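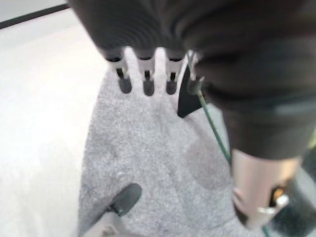
The Housing Studies Office visited the Brodura furnished-apartment site at Bramwell on 2026-03-10. The site holds 437 units, of which 200 are let on short leases. Our group of five was received by Gemma Birkett, the site manager, who began with the question of upkeep between tenants. Floors are the largest single cost. Brodura has moved away from dark finishes in favor of a pale gray floor, and scratch complaints have fallen. 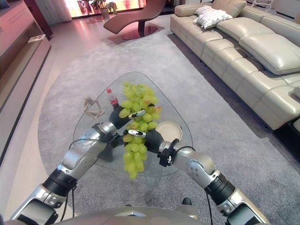 Leases run from two months and include all furniture. Tenants sign an inventory on arrival and may ask for items to be removed, at no charge, within the first week. Storage is handled by Hitine from a depot across the road.

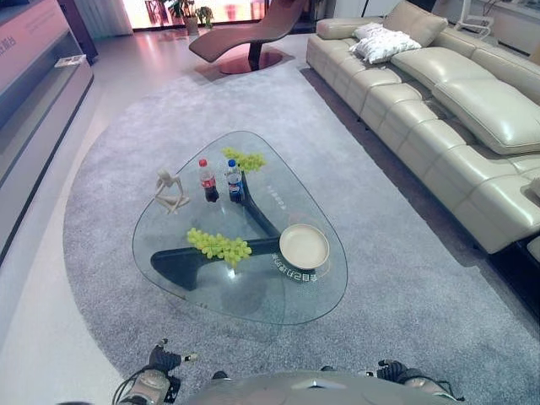 Glass-topped coffee table on an oval shag rug, Bramwell.

Ms. Birkett reported that glass tables are replaced less often than painted ones. Rugs are cleaned at each change of tenant under a contract with Kornamus, which is due for renewal in November.

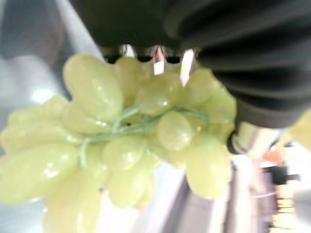

Green grapes, close view.

The group then toured the laundry and the bicycle store. Members asked for the deposit terms in writing, and Brodura agreed to send them.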